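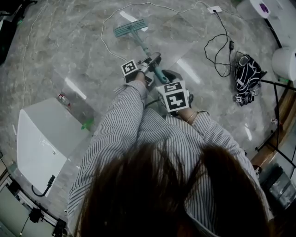 4. Looking after your Clilidano hard floor

This section covers routine cleaning of marble-effect tiles in the Clilidano range. Newly laid floors must be left for 3 days before the first wash.

1. Sweep or vacuum the whole floor, including the corners and along the skirting.
2. Add one capful of Prellora floor cleaner to a bucket of lukewarm water.
3. Wring the mop head out well. It should be damp – no more than that.
4. Start at the wall furthest from the door and work backwards.

Note: Do not mix Prellora with bleach or vinegar.
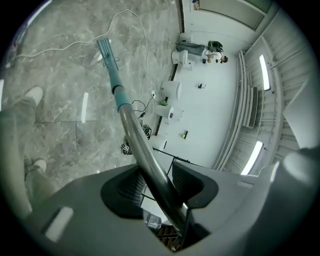
5. Rinse the mop head after each room and change the water when it turns cloudy.
6. Leave the floor to dry before putting rugs or furniture back.

Caution: Tiles are slippery when wet. Keep children and pets out until the floor is dry.

Grout lines may be resealed once a year, ideally in June. One 100 ml bottle of Zwahlen sealer is enough for a small kitchen – see section 5 for larger rooms.

Revised 25 Aug 2024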